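Desk clean-up thread, because I said I'd do it in October and here we are.

Started with the shoeboxes. I keep every single one. My mum did too, so I'm blaming genetics.

The red ones are my favourite colour in the whole room, which is a bit sad when you think about what else is in here.

Court Royales, size 7.5, if anyone's wondering. Harsh Pathak reckons a shoebox is the best drawer you'll ever own and I've stopped arguing with him.
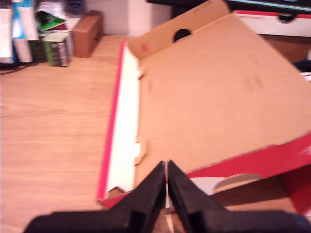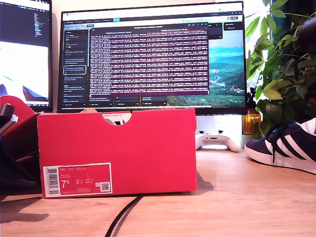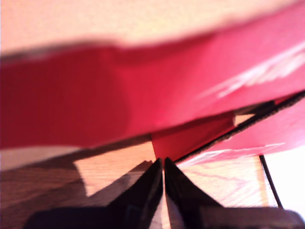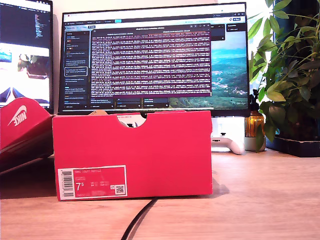

So the plan — one box for cables, one for all the little adapters I never label. I priced up proper organisers from Ludedum and they wanted more than I paid for the shoes! No thanks.

Harsh says to write on the lid in marker. I say masking tape, so you can change your mind later (I always change my mind later).

Also found 2 warranty cards for a Wudix lamp I gave away ages ago. Recycling.

Next up is the shelf over the door. I'm scared of that shelf. There's a bag up there I haven't opened since I moved in and I'm pretty sure it's all batteries.

If you've got a good system for chargers, tell me. I'm up till 7 at this rate so I'll be reading replies.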